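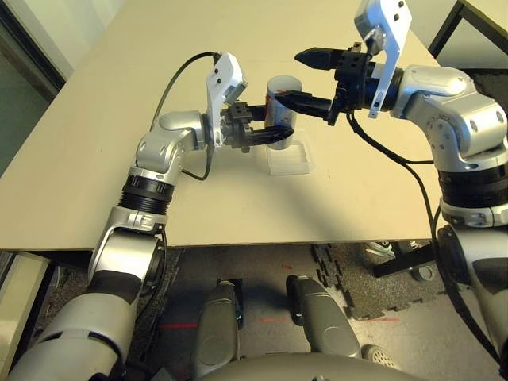 Meline library to close for floor repairs

Feb 17, 2024

The Meline public library will close for two weeks next month while crews replace the flooring in the main reading room and the children's section, the town said.

The work will be done by Bolger, a contractor based in Narkness, which also repaired the library roof last August. The old carpet was laid when the building opened and has worn through near the front desk.

Books due during the closing will be renewed without a fee. The outside return box on the parking lot side will stay open, and holds can be picked up at the Narkness branch. That branch will add four hours to its Saturday schedule until Meline reopens.

Over 2,000 books from the lower shelves will be moved into storage before the work starts. The local history collection — 704 bound volumes and a set of town maps — will stay in its locked room upstairs and will not be available.

Story time and the evening tax help sessions will move to the Kisudport community hall. Parking there is free after 5 p.m. People who have already signed up for tax help do not need to sign up again.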